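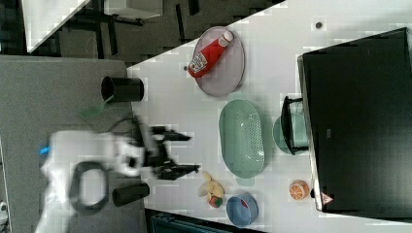

Kitchen Tips for Planner Software

Save your poses by name. "Above colander" is easier to fix in December than a row of joint values. Put the table height in one file and have every script read it.

Start planning with big, dull shapes. A box around the oven is plenty, and the planner runs faster.

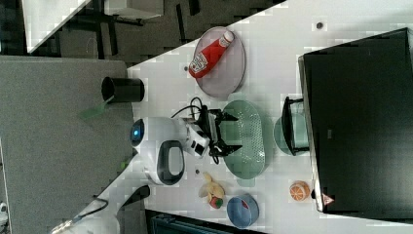 Split every pick into two moves, one to a point over the item and one straight down. Check the first before you write the second. With the open fingers over the mint-green colander, as they are here, you can compare the real position with the one on your screen. Leave slack in the model for the cable too – it loops well out from the gripper.

Ngozi Balogun keeps her speed limit at 50 percent until a new plan has run clean 47 times. I do the same with Rusta, our planner.
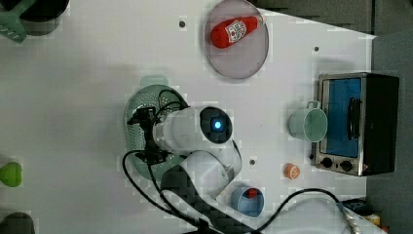

Log the plan along with the result. If a run fails, replay the plan in the simulator before you change any settings, and change one setting at a time.

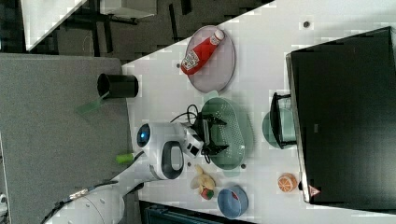
Detectors need a rule for things that sit on other things. Ours used to merge them into one blob, and the grasp point landed nowhere useful. The ketchup bottle lying across the plate is a good test – ask for two outlines and two labels. Do the same with the bowl behind the black rack.

Back up the pose file before any update.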